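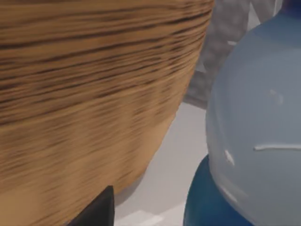 Fig. 1. Computer render, curved form with wood grain.

The Night of the Boats in Sellari: what I learned about a village festival
Student project report, Traditions and Travel
Lanying Xiao
30/08/2018

I picked Sellari because my aunt once spent a week there and wouldn't stop talking about the boats. She remembered the singing, the fried dough, and getting wax on her good jacket (she still has the jacket, and the wax is still on it). I figured that any festival that could ruin a jacket and make a person that happy was worth a report!

The Night of the Boats takes place in May, when the village carries small painted boats from the chapel on the hill down to the harbor. There's one boat for each of the old neighborhoods, and people are very serious about which neighborhood they belong to. I asked the woman who ran my guesthouse what would happen if somebody walked behind the wrong boat and she just laughed and poured me more coffee.

Sellari has 642 year-round residents. On the night of the procession there are 3000 people in the streets, at least according to the leaflet from the town hall, and having stood in the middle of them with somebody's elbow in my ribs I'm not going to argue. You can't really choose where you walk. You go where the crowd goes, and when it stops you stop, and usually that's when the singing starts up again.

My plan was to do interviews before, during and after. The "during" part was a bad plan. I got one usable answer, from a man selling candles, and it was mostly about the price of candles. The before and after ones went much better. People had time, and a few of the older ones brought out family pictures and told me who had carried which boat and who had dropped one. (Dropping a boat is remembered for a very long time.)

The route starts with 169 steps down from the chapel. The carriers take them slowly, all on the same foot, with a drummer in front to keep them together. It takes ages and I loved every minute of it. At the bottom they turn into a lane so narrow that the people living there have to take in their flowerpots, and then everything opens up at the harbor and the band comes in. I got goosebumps, and I'd been up since five.

I had wanted to find out how old the festival is, and this is the weakest part of my report. The leaflet says 300 years. The candle seller said much longer. The priest told me the chapel's own records have a big gap in them, and he wasn't willing to guess. I decided to leave the question open and spend my pages on how people celebrate now, and my teacher was fine with that.

One thing I didn't expect was how much people disagree about visitors. The café owners want more of us. Some of the carriers would like fewer, mostly on the steps, where a tourist stopping dead in front of a boat is a real problem. A teenage carrier told me she didn't mind tourists at all as long as they learned the chorus of at least one song. I learned it! My pronunciation got corrected by two different grandmothers, in two different ways.

If I did this again I would stay longer, and I'd go to the rehearsals, which are held in the evenings for the two weeks before. I only heard about them on my last day. I'd also bring better shoes, because the lane is cobbled all the way down and mine had no grip to speak of.

My interview notes are in the folder with the map of the route. The map is my own drawing, so please don't use it to find the bus stop.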